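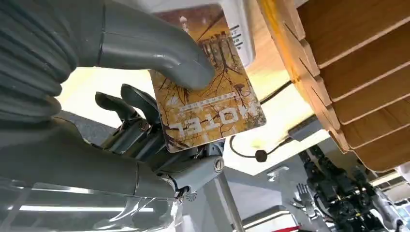 May, bench notes, Paracha hand: card grip

Started a bit after 9 this morning and kept going longer than I meant to, because the card work has finally become pleasant. For anyone picking this up: we want to know whether the thumb pad alone can tell us a card is slipping, without asking the wrist view for help. Tristero (the slip estimator) reads the pad and the finger motor currents and gives us one number, and I've been holding that number up against what the camera shows afterwards.

The MOTEL card is still my favourite for this. The big pale letters are easy to follow in the wrist footage even with the card upside down, so I've stopped turning it round before each grip. The thumb goes on the face, the fingers curl in behind, and then I give the card a gentle tug and write down whatever Tristero says.

Did 31 grips today. Tristero agreed with the footage on all but three, and two of those were grips where the thumb landed close to a corner. I'd like to believe that's the whole story, but it's a small pile of grips and I was the one choosing where to tug, so please don't quote it to the Novomar people yet!

Changed along the way: dropped the closing speed to about half after the first few, and re-zeroed the pad at lunch. The colour balance in the wrist view wandered a little in the afternoon. I left it alone.

Next: same card, tug from the side, then the thinner Sullov stock if it's turned up. Logs are in the usual folder under "motel", with my scribbles beside them.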